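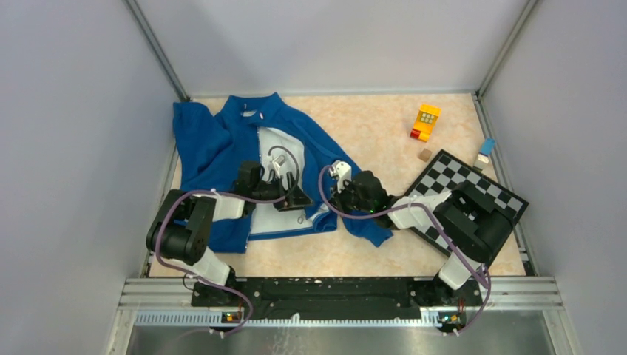

Talk notes - small labels, cassettes, why the drums sound like that
September 15, 2024, back room at Bramow, 16 minutes then questions

Start w/out hello. Play the Gumier clip first, first 40 sec only, fade before the vocals. Let it ring. THEN name + title.

Opening bit
- Who has bought a tape in the last year? Hands. Who owns something to play it on? Fewer hands, always gets a laugh, wait for it
- I write up metal demos, mostly death and doom, mostly stuff that comes in an envelope with no letter
- Not going to talk about streaming money. Somebody will ask, save it

Part 1 - the demo as a finished thing
- Used to be a demo was what you sent to get signed. Gumier never wanted to get signed. Four tapes, same artwork in different colors, no songs repeated
- First run 300 copies. Gone. Second run 700, and they sat on those for ages, be clear about this, people think it was all a success story
- Difference between the two: second one was cleaned up. Kick drum sounds like a typewriter. I said so in my review and got a very rude email
- Rude email is worth reading out if the room is warm. Skip if not

Play: the second tape, side B opener, from the tempo drop. Ask what they hear. Somebody will say bass - there is no bass on that song. It's the guitar tuned to B with the tone rolled off.

Part 2 - the room
Slow down here, I rushed it last time.
- Blackwood recorded in a barn with a tin roof. Two mics on the drums, one of them pointing at the wrong drum
- You hear the roof on every snare hit. A sort of sizzle after. Bands now pay for a plugin to get that
- Compare the Blackwood rehearsal take vs the album take. Same riff. Album take is tighter and I like it less, say that plainly
- Tempo thing: rehearsal wanders, slows down before the big riff, speeds up out of it. Album is on a click. Doom on a click is a strange idea, it needs to lean
- vocals: on rehearsal he's standing behind the amps so you get these smeared low growls, almost no words. Album has a lyric sheet. I preferred not knowing it was about a haunted reservoir 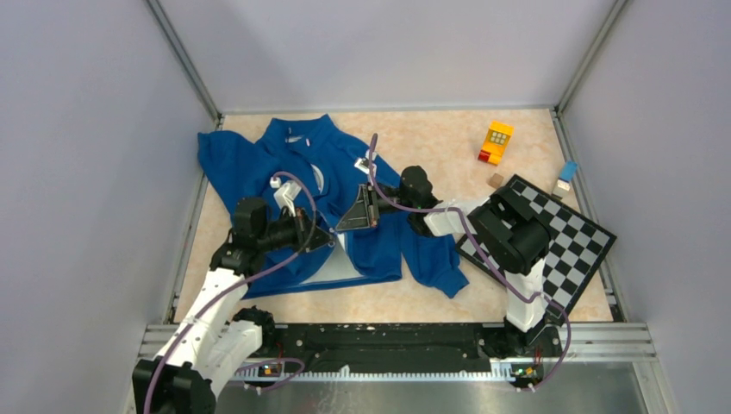 - Somebody always says "so you just like bad recordings." No. Plenty of bad recordings are just bad. Have the Polter one ready

Play: Polter, track two, 30 secs is plenty

- Polter - cymbals eat everything. Great riffs under there, I've seen them live and the riffs are huge. On tape it's frying bacon
- They know. Remix coming in September supposedly, check before the talk if it's out yet
- So what is the difference between Blackwood's mess and Polter's mess? My answer: on Blackwood you can follow the guitar the whole way thru. Let people argue

Part 3 - writing about it (shorter, cut if over 12 min)
- I've reviewed 76 tapes since I started keeping the list. Used the word "crushing" in far too many. Read the three worst sentences, own them
- Try to say where in the song a thing happens. "The slow part after the second solo" is more use than "cavernous"
- Listen on the bad speaker too, thats how half the audience hears it
- Leave the score off. Bands hate it, readers miss it for a week or two

Last clip: Gumier, first tape, closer. Let it play right out incl. the tape hiss and the click of the stop button at teh end. Lights stay down.

Questions
- streaming: short answer, tapes pay for the next tapes
- where to buy: Gumier sell direct, Blackwood at shows only, Polter ask me after
- if asked about black metal demos - diferent talk

Bring: both decks, spare belt, the long lead, water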